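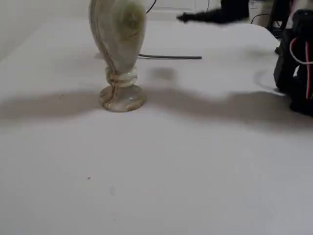
How much clear table does the Monton arm need before its first powered move?

Keep 70 cm clear in front of the base and 40 cm on each side. The arm can reach past those limits if the joint stops have not been set, so set the stops in Section 4 before you go on.

5. First moves and test object

This section assumes the arm is built, the base is bolted or clamped down, and the Gaillard control board shows a steady light. If the light blinks, go back to Section 3 and check the servo connectors.

5.1 Before power

1. Turn off the supply at the wall. Switching off the board leaves the servos connected.
2. Move each joint by hand through its full travel. It should turn without catching.
3. Watch the wires while you do this. They need slack at the elbow in both end positions. Tie them to the housing only after you have found the longest reach.
4. Put the arm in the rest position, folded back over the base.
5. Place the stop button where you can reach it without leaning across the table.

CAUTION: The arm drops when power is cut. Support the forearm with one hand before you unplug it.

5.2 Homing

1. Turn on the supply and wait for the board to finish starting.
2. Open the Brurkstead control program and choose Home All.
3. Let the joints home one at a time, starting with the base. The full cycle takes 60 seconds.
4. If a joint stops early, press the stop button, clear the fault and repeat from step 2.
5. Save the home positions. They are lost at power-off unless saved.

NOTE: Builds with the older Clallmont shoulder bracket home 7 degrees off center. Enter 7 in the shoulder offset field and home again.

5.3 Approach to a test object

Use a foam block for the first runs. Change to a hard object only when the arm has returned to the same point ten times in a row.

1. Set speed to 40 percent or less.
2. Jog the gripper to a point beside the object, clear of its widest part.
3. Open the fingers fully, then close them on air. Both should move the same distance.
4. Save this point as APPROACH.
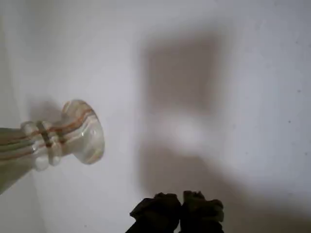 Lighting should be checked at the APPROACH point with the arm powered and holding still. An overhead lamp that looks fine with the arm folded may not suit the arm at full reach. Look at the table next to the object: the wide gray shadow running up from the two fingers, with a small bright patch inside it, is enough to upset the Brurkstead object finder on a pale surface. Add a second lamp from the opposite side and run the finder again. Leave the exposure setting alone until both lamps are in their final places.

5. With the lamps set, run Find Object three times from APPROACH. The outline should stay on the object each time.
6. If the outline jumps to a shadow, raise the contrast limit one step and repeat.

CAUTION: Do not test grip force on glass or stone. Complete Section 6 first.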